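## 4. Running the mug-hanging comparison

This section covers the paired test from the Flokell method: the same policy run with the wrist view only, then with wrist and overhead views together. Finish the calibration in section 3 before you start. Ritu Kaushik keeps the trial sheets; ask her for a blank one.

### 4.1 Prepare the table

1. Clear the work area of tools, cables and spare fingers.
2. Put the mug tree on the table inside the reach of the arm. Rotate the base so its sides do not line up with the table edges. The policy was trained on rotated bases and a square placement gives scores you can't compare with ours.
3. Leave the distractor items where the sheet says. Do not swap them between the two halves of a pair.
4. Set the room lights to the level marked on the switch plate and close the blinds.

**Caution:** Keep your hands off the table while the arm is enabled. Press the stop button before you move the tree or a mug.

### 4.2 Run the trials

1. Open the Hukstead console and load the checkpoint named on your sheet.
2. Select `wrist_only` and wait for the status line to read READY.
3. Open the gripper fully and send the arm to the start pose.
4. Press **Run**. Let the trial play out, even if the approach looks poor.
5. Score the trial. A hang counts only if the mug stays on the peg after the gripper has opened and backed away.
6. Return the items to their marked places and repeat until you have 6 scored trials.
7. Select `wrist_plus_top` and repeat steps 3 through 6 with the same layouts, in the same order.

**Note:** If the arm faults in the middle of a trial, write F on the sheet and run that layout again. After 2 faults on one layout, stop and tell Jianguo Dong.

### 4.3 Check the wrist view

Before each pair, pull up the live wrist view and compare it with the reference. Both fingertips should be visible with clear table between them, and at least part of the tree should be in view.

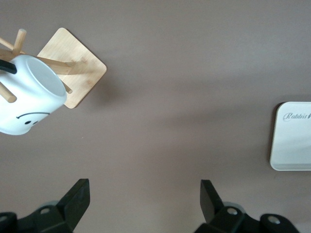

Does the whole mug have to be in the wrist view before a trial starts?

A partial view is fine. The policy was trained on 1,115 demonstrations, and in 764 of them the mug was partly out of view at the start pose. Check the fingertips first. If one is missing, the mount has slipped and you need to redo section 3.

### 4.4 What to expect

In our runs the second camera helped most on the last part of the motion, when the handle comes close to the peg. It made little difference to the first approach. Abundio Magaña saw the same pattern on the Flellton arm with a different gripper.

Copy the log folder to the Kashyap share when you finish, and leave the paper sheet in the tray by the console. Logs still on the local disk are deleted on Wednesday night.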